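News from the Robotics Club

Glass month at Ludura

Many members asked us in the autumn when the club will finally stop moving wooden cubes. The answer is: in January. Since the start of the term our group in the Ludura building works only with glass, and I want to tell you how it goes, also for the parents who read this newsletter and see only the bill for spare parts.

The idea came from Farzana Rajput, who is in her second year with us. She wrote in her proposal that cubes are too kind to a robot. They have flat sides, they are easy for the camera to see, and if you drop one, you pick it up again. Glass is the opposite in all these points. The camera sees the stone through it, the light makes white spots on it, and the border of the object is sometimes only a thin line. She asked for coffee things and drinking glasses, because they have handles, spouts and round walls, and because everybody knows how a person holds them. 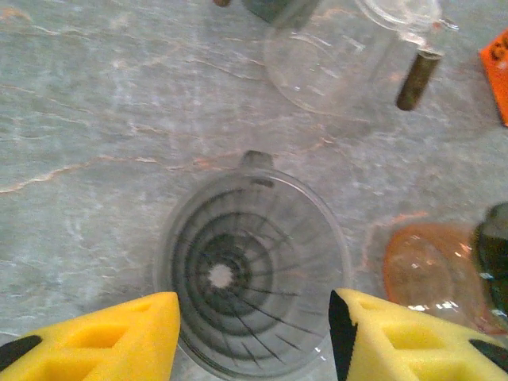 We divided the work in two parts. The first part is teaching. A student guides the arm by hand control, picks up one object and puts it down at another place, and the computer saves the whole movement. Until now we have 377 good recordings. Grigore Furtună checks each of them in the evening and he is strict. If the fingers push the object along the surface before they close, he deletes the recording, even when the end was correct. Some students were a little angry in the first week, but now they repeat the movement by themselves before he can say something.

The second part is training and testing. The program which learns from the recordings is named Skevano, and it was written by last year's group. Abla Hourani made it able to work with the wrist camera alone, so that we do not need the second camera on the stand. This saved us much time with calibration. On the other side, the wrist camera sees a very small piece of the table when the arm is low, and the program then must remember where the rest of the object is. With cubes this was never a problem. With a long handle it is.

The most difficult task at the moment is what we call "lying glass". The object is on its side and the arm must take it and stand it up. There are several ways to begin. You can close the fingers over the body, or over the handle, or come to it from the closed end. Teodor Cârstea prefers the handle and Farzana prefers the body, and they have had this discussion since the winter holiday.

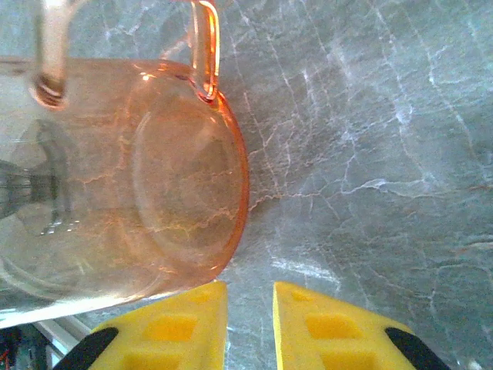

To decide it, we will do a proper test: 200 attempts with each way, with the same start positions, and the results written in the common table. Please do not change the table format again. Oana Preda spent a whole afternoon to join the old files, and the column for the finger opening was in three different units.

We will show this work at the Prirard student meeting in spring. Each team has a place for a poster and a short demonstration. Oana will prepare the poster, and she needs the graphs from Abla before the end of the month. For the demonstration we want one standing object and one lying, and a third chosen by the visitors, if we are brave enough by then.

Two practical things. New members can still join the teaching sessions, which begin at 16:30 in the Tănase room on the second floor. You do not need to know programming for it, but you must do the short safety lesson first. Also, we look for more glass objects with unusual forms, small jugs for example, or cups with a big handle. Please wash them and write your name on a paper inside. We will be careful with them, but do not bring the favourite cup of your grandmother.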